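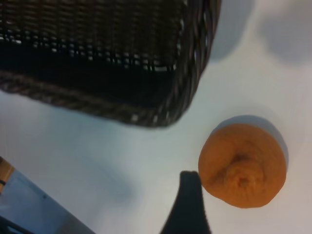 Lins Basketry Group: Care and Repair Notes

Cleaning and re-oiling a wicker basket

These notes cover rattan, willow and seagrass baskets used indoors. Painted or lacquered pieces should not be oiled. Paper-cord baskets must not be wetted at all.

You will need
A soft brush, 25 mm or wider
Vacuum cleaner with a brush head
Two cotton cloths
Washing-up liquid
Boiled linseed oil
White spirit

1. Empty the basket and take out any lining. Vacuum the inside first, then the outside, on low suction.

2. Brush along the strands, not across them. Work from the rim down. Dust packs hardest under a braided rim, where the strands turn back on themselves, and a dry toothbrush will reach it.

3. Mix 5 ml of washing-up liquid into 1000 ml of lukewarm water. Wring the cloth until it no longer drips and wipe one side at a time. Go over each side with clean water before starting the next.

4. Stand the basket on a rack, out of direct sun, for 24 hours. Do not use a heater. Cane that dries too fast splits at the bends.
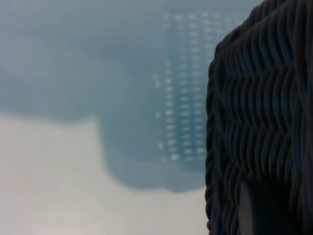 Close weave on a dark basket. Grooves of this kind need the brush before the cloth.

5. Mix one part linseed oil with one part white spirit, with the windows open. Brush on a thin coat and wait 15 minutes, then wipe off whatever has not soaked in. One coat is enough for a basket oiled within the past two years.

6. Lay used oily cloths flat outdoors to dry before throwing them away. Folded or balled up, they can heat and catch fire.

Loose ends
Damp the strand for a few minutes, tuck it behind the next upright and hold it with a clothes peg overnight. Use PVA glue only if it springs out again. Broken rims are covered in Solange Magalhães's sheet on re-braiding.

Storage
Keep baskets between 40 and 53 per cent relative humidity if you have a meter. Do not stack them while the oil is still tacky. Check for woodworm holes in November, before the heating goes on full time.

Revised July 24, 2019 by Neusa Vasconcelos. Step 5 replaces the earlier two-coat method.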